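Ensinar tarefa no simulador: teleoperação ou na mão?
Fórum Trirside » Demonstrações
6 respostas · 60 visualizações

javiera_b
Gente, comecei em fevereiro a gravar demonstrações por controle remoto e estou penando. A garra vai aonde eu quero, mas meus movimentos saem todos tremidos – parece que tomei seis cafés! Alguém aqui prefere guiar o braço com a mão?

jcabral
Eu prefiro, mil vezes. No braço de verdade você sente o peso e a trajetória sai lisinha. Com uns 60 episódios guiados já treino alguma coisa.

nazma_t
Discordo, Joaquín. Guiando com a mão, a sua mão aparece na câmera e a política aprende com ela ali. E no simulador da Javiera nem tem braço pra segurar, né?

jcabral
Tá, no simulador você ganhou. No resto eu não mudo de ideia.

trini.h
Javiera, baixa a sensibilidade do controle e posta umas vistas da garra, assim a gente palpita melhor.

javiera_b
Vão duas, garra aberta e vazia nas duas. Na segunda o objeto branco está bem colado no dedo esquerdo, por fora:
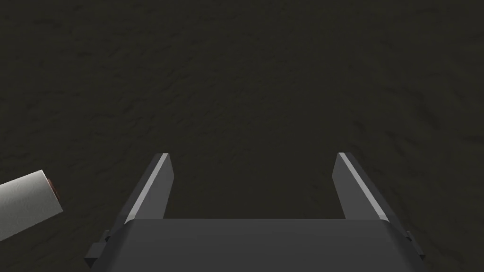
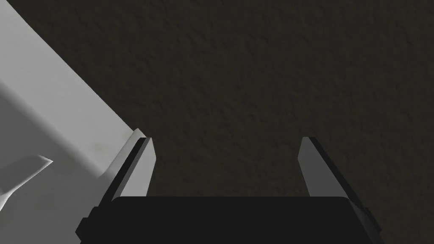

Comentários (2)

hortensia_b
Eu me afastava pra direita antes de tentar de novo. E grava a correção também, ajuda muito!

nazma_t
Concordo com a Hortensia. Só não joga tudo no mesmo lote – eu separo os episódios com correção.

Contato · © Fórum Trirside · Voltar ao topo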